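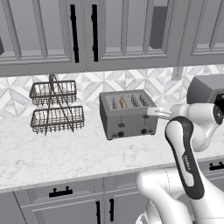 I spent most of November patching a wingtip fairing on a homebuilt Jiltska two-seater, and I've been asked how I did it often enough that I'm writing it down. It's a small cosmetic repair in fiberglass – if your damage is anywhere near a spar or a control hinge, stop reading and call your inspector!

1. Find the edge of the damage
Tap outward from the crack with a coin. Good laminate rings, bad laminate goes thud. Mark the line with a grease pencil, then tap it all again, because I missed a soft patch the first time.

2. Sand the taper
I used a Vitton block and went slowly, stepping back half an inch for every ply. Mine had 4 plies, so the patch ended up a lot bigger than the hole (this is normal, don't panic).

3. Lay up the patch
Biggest piece or smallest piece first? Pilots argue about this forever. Follow your kit manual. Mine said smallest first, so that's what I did. Wet out each ply, squeeze out the extra resin, then peel ply on top.
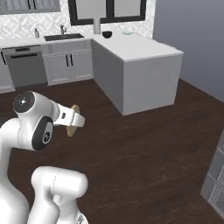
4. Cure and finish
Leave it alone overnight, longer if your hangar is chilly like ours at Molutcombe. Pull the peel ply, sand lightly, fill the pinholes and prime. Then write it up in the logbook – mine went in at 339 hours.

Recent posts
Balancing an Omoregie prop at home
Weighing day: 3,818 pounds of airplane and nerves
Canopy seals, part 2
Fixing a sticky fuel cap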